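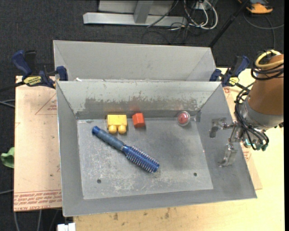 The picking cell at Wurnen, with a hairbrush and a few other bits and pieces in the front bin.

About us

Welcome to Gemulwood, and thank you for taking the trouble to find out who we are. We are a small firm that builds and looks after robot picking cells, the sort that take mixed things out of one bin and put them into another, for warehouses, repair centres and anybody else who has a great many odd-shaped items to sort and not enough hands to sort them.

We began in a rented unit in Pesberg, when Dezső Bárány left his job servicing packing lines and persuaded Katalin Barta, who had been writing the software for the same lines, to come along with him. They shared one desk and a kettle for the first winter. Our first paying customer was Marchuk, a returns warehouse just down the road, and we are very happy to say that we still look after their cells today (and still get invited to their summer barbecue every August, which the whole team looks forward to a little too much).

We have since moved to a bigger workshop at Wurnen, and there are now seven of us, plus whichever students are spending a term with us. The new place has proper loading doors, a test area with a carpet that has seen better days, and a long room upstairs where we eat our lunch and argue over grippers.

Our open day

If you really want to know what we are like, the best thing you can do is come and see us. We held our first open day at Wurnen on February 10, 2022, and we had set out 100 chairs, thinking we were being hopeful. In the end 158 people signed the book, and the later arrivals very kindly stood along the wall with their tea while Katalin gave her talk for the second time, and then, by popular request, for a third.

The part everybody wanted to see was the picking cell. It is a plain arrangement of an arm, a two-fingered gripper and a pair of grey metal bins clamped side by side, and we like to keep it plain so that visitors can get a good look at what is going on. We put in the kind of things people have at home: a blue round hairbrush, toy blocks, a clear ball with something red and pink inside. Children tend to ask for the ball first. Engineers nearly always ask about the brush, and Dezső will talk about bristles for as long as you let him!

The clear ball is a favourite of ours as well, if a rather trying one. See-through things are hard for a camera to judge, and something lying close to a wall or tucked near a corner leaves very little room for the fingers to get round it. We spend a good deal of our working week on exactly that kind of problem, and we would much sooner talk it over with you at the side of the bin than send you a brochure.

We have made the open day a regular thing, with school groups in the morning and everybody else after lunch. Please do bring something small from home for the bin if you would like to. We ask only that it isn't breakable, sticky or precious, and that it weighs less than 280 grams.

Coming to see us

Visits at other times are by arrangement, and we are glad to have them. Tell us a little of what you need picking, and if you can post us a box of samples beforehand, we will have them on the bench when you get here. There is parking in front of the loading doors, and the entrance for visitors is the green door to the left of them. Ring the bell twice, as the workshop can be noisy, and one of us will come down and put the kettle on.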